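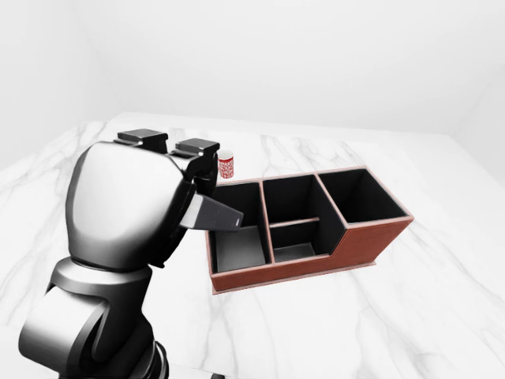 Re: Marble counter, seal it or leave it?

losness_kitchen wrote:
We moved to Terasley in July and the counter in the new flat is white marble. My wife loves it. I am afraid of it. The previous owner left one bottle of Mellska sealer with no instructions. Do I put it on every year, or only when water stops making drops?

sarpong13 wrote:
Only when water stops making drops. Put a spoon of water on the stone and wait. If a dark spot appears, it is time. Mine went two years without anything.
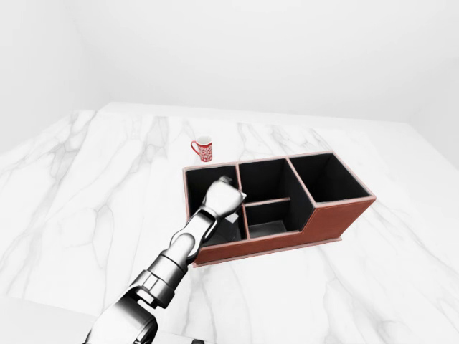

Page 2 of 13

grayvein wrote:
I don't agree with sarpong13. When you see the dark spot, coffee can also go in. I seal every year on the same date and I do not think about it more.

sarpong13 wrote:
You can do this, but too much sealer leaves a film. I paid 455 to have such a film polished away. Please wipe off the extra before it dries, whatever date you choose.

Kobina Essien wrote:
You are both speaking about stains. With lemon and vinegar the problem is etching, and sealer does not stop etching. The acid eats the polish and you get a dull ring. For this you need a board under the lemon, nothing else.

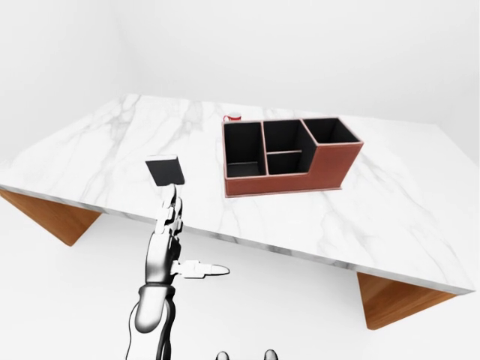
Page 3 of 13

losness_kitchen wrote:
Thank you, Kobina, I did not know these were different things. I already have one dull ring near the sink. Can I repair it myself?

Kobina Essien wrote:
A small one, yes, with polishing powder for marble and a damp cloth. Try first in a corner. If you can feel the ring with your nail, call a person who does this for work.

grayvein wrote:
Or leave it. My aunt's counter is full of rings and it looks fine. I still seal mine.

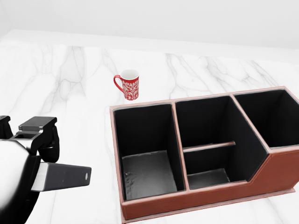 Red mug with white floral pattern, on veined marble

losness_kitchen wrote:
I did the water test October 2, 2021 and got a dark spot after ten minutes. So I will seal once now, thin layer, and then wait. Does the Mellska bottle get old? The cap was already open.

sarpong13 wrote:
If it smells normal and has no lumps I would use it.

grayvein wrote:
I would buy new.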